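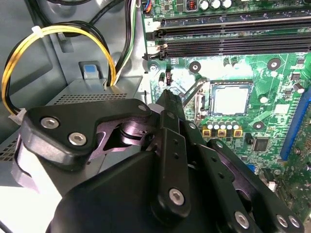 Keeping Old Computers Going in Sultlow

Print this article | E-mail this article

20/06/2018

Search this site Enter keywords Go

The owner of Arkside, a computer repair shop on the main street in Sultlow, did not plan to go into repair. She was trained as a bookkeeper and bought the business from a man who was retiring and wanted the lease off his hands. That was 11 years ago.

"I knew how to add memory and change a hard drive," she said. "He stayed on for a month and taught me the rest, or I thought it was the rest. The week after he left, somebody brought in a machine with three things wrong with it and I had it for nine days."

The shop took in 1,375 computers last year. Most were laptops, but she still sees more desktops than people expect. They come from farms, dental offices, churches and the feed store at Distholm, which runs its scale tickets from a program that will only work on an old version of Windows.

"They don't want a new computer," she said of the feed store. "They want that computer. When it quits, I look for another one like it and move the drive across. I've done that twice for them now."

Asked what goes wrong most often, she said dust. She opens the case of every desktop that comes in, whatever the complaint, and blows it out before doing any tests. In many of them the fan on the power supply has slowed down or stopped. After dust come worn-out hard drives and, in machines of a certain age, bad capacitors on the motherboard.

"You look for the ones with a swollen top," she said. "If it's one or two, I'll replace them. If it's a whole row, I call the customer and we talk about money."

Her rule on money is simple. If the repair costs more than half what a decent used replacement would cost, she tells the customer so and lets them decide. She charges $50 to look at a machine and takes that off the bill if the work goes ahead. Some people pay it and take the computer home unrepaired. She said she has no hard feelings about that.

The price of parts has changed the work. She used to buy nearly everything new from one supplier. Now she gets a good share of her used parts from Kowalchuk, a salvage yard that strips office equipment and sells it by the pallet. Her last pallet, in March, cost $1,555 and had enough working memory and power supplies in it to last into the fall.

"Half of what they send me is scrap," she said. "I sort it on the floor in the back. The other half pays for it."

She is less happy about newer laptops. Memory that is soldered down can't be added to, and batteries that are glued in take an hour to remove when they used to take a minute. She keeps a list by the phone of models she will not open. It has gotten longer.

What she would like customers to do is back up their files. She asks everyone at the counter, and the usual answer is that they have been meaning to.

"I had a woman cry over a drive with her late husband's pictures on it," she said. "I got most of them off. It took four days and I charged her for one."

She has one part-time employee and would hire another if she could find someone willing to learn. The high school no longer offers its electronics class. For now the wait on a desktop repair is a week, and longer if a part has to be ordered.

Arkside is closed for inventory the first week of July. Machines can be dropped off until the end of this month.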